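Vola Pantry System: Set-Up Guide
Section 5. Loading the wire basket and tray

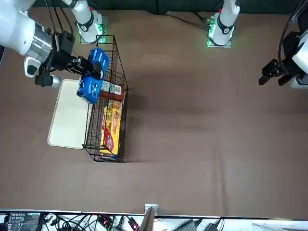 This section covers loading boxed dry goods into the wire basket and placing the shallow tray next to it. Assemble the shelf and complete the leveling check in Section 4 before you begin.

5.1 Before loading

1. Clear a flat work surface large enough for the basket and the tray side by side.
2. Wipe the basket with a dry cloth. Do not use abrasive pads on the wire.
3. Check each corner of the basket for bent or loose wires. Do not load a basket that rocks when placed on a level surface.
4. Sort the goods into sealed boxes and opened boxes. Opened boxes go in the tray.

Note: The basket and tray are supplied without liners. The Drineck liner (part 2150) fits the basket only.

5.2 Positioning the basket and tray

1. Set the basket down with a short end facing you.
2. Place the tray along one long side of the basket.
3. During loading, the edge of the tray may sit slightly under the edge of the basket. Pull the tray clear before lifting either part.

CAUTION: Do not lift the basket while the tray is caught under it. The tray can tip and spill its contents.

5.3 Loading boxed goods

1. Load the largest box first. Lay a cracker box flat on the floor of the basket, toward one end.
2. Lay the next package flat in the remaining floor space. If it carries a label, turn the label up so that it can be read from above.
3. Add smaller boxes, such as cookies, last. Lower each box into the basket by hand. Do not drop it.
4. If a box comes to rest across the basket rim and the tray, lift it out and place it fully in one or the other.
5. Press lightly on the top layer. Boxes should not bow or slide.

Note: Do not stack more than 2 layers. A third layer raises the load above the rim and prevents the basket from entering the shelf.

CAUTION: Keep glass jars and cans out of this basket. Use the Győri deep bin for heavy items (see Section 7).

5.4 Placing the basket on the shelf

1. Hold the basket by both short ends.
2. Slide it onto the lower rails until it meets the rear stop.
3. Pull it forward 5 inches and push it back. It should move without scraping.
4. Slide the tray onto the rails directly above.

If the basket scrapes, remove it and check that no carton flap is sticking out through the wires. If the rails are out of line, repeat the leveling check.

5.5 Rotating stock

1. Take boxes from the front of the basket and add new ones at the rear.
2. Move a box to the tray as soon as it is opened, and fold the inner bag closed.
3. Empty the basket every 2 months and shake out crumbs.

Replacement baskets, trays and liners are available from Jarkedton Home Storage. Have the part number from the underside of the tray ready when ordering.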